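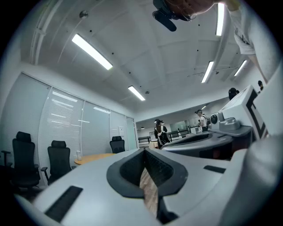

How does a robot hand hold things?

A robot hand is often called a gripper. Many have two fingers that close like tongs.

Daichi Mizuno is building one in a shared workshop. He calls it Burent. His first fingers were smooth, and a plastic cup slid right out. So he glued thin rubber inside them. Rubber grabs better than bare plastic – think of the soles of your shoes.

Next he has to set how hard it squeezes. Too soft and the cup drops. Too hard and it gets crushed. Daichi tests each setting 8 times and writes down what happens.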